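Search this site
Search

The slow death of the spare napkin

Cloth is back on the table in Devolow, and the laundry pile is the proof

Saturday, just after 7 in the morning, and the back door of Gudeta is already propped open. Inside, napkins. Bags of them. Wine, egg yolk, something green. The cafe went over to cloth in July and hasnt bought a paper one since.

It was a money thing first. Paper prices kept creeping, and customers took a fistful each and used one. Cloth costs more up front, then you wash it. And wash it. Three loads on a busy weekend, sometimes 4.

Down the hill at Plorkitz, a lunch counter with no table service at all, the switch went worse. People threw the cloth ones in the trash. Habit, mostly. The kitchen put a basket by the door and a sign over the basket, and losses dropped to roughly two a week. Nobody steals them. They leave in pockets.

43 shares · 12 comments

So what are people buying? Cotton, still. Linen looks better and wrinkles if you glance at it. Ribbed weaves hide creases and grab sauce nicely, but they hold on to crumbs – shake them out before they go anywhere near a washer. Dark colors for tomato places. White only if you enjoy bleach.

Home cooks are at it too. Fliso, the housewares shop on the square, sells mismatched singles out of a bin, and the bin is empty by noon most weekends. Oranges and mustards go first. Blues sit.

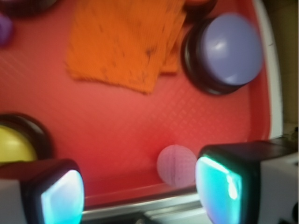

Orange ribbed cloth on a red tray.

The stain question comes up everywhere. Cold water, soon, no rubbing. Grease wants dish soap, left on overnight. Coffee comes out if you catch it and mostly doesnt if you dont. Skip fabric softener completly, it leaves a coating and then the thing just pushes water around your chin.

Ironing? At Gudeta they gave up in the second week. Fold warm, stack, put something heavy on top. A cast iron pan does fine.

And when one gets too far gone it drops down a rank: table to counter, counter to floor, floor to the box under the sink. The Gudeta box is full. There's a second box.

Get our weekend food newsletter. Enter your email to sign up.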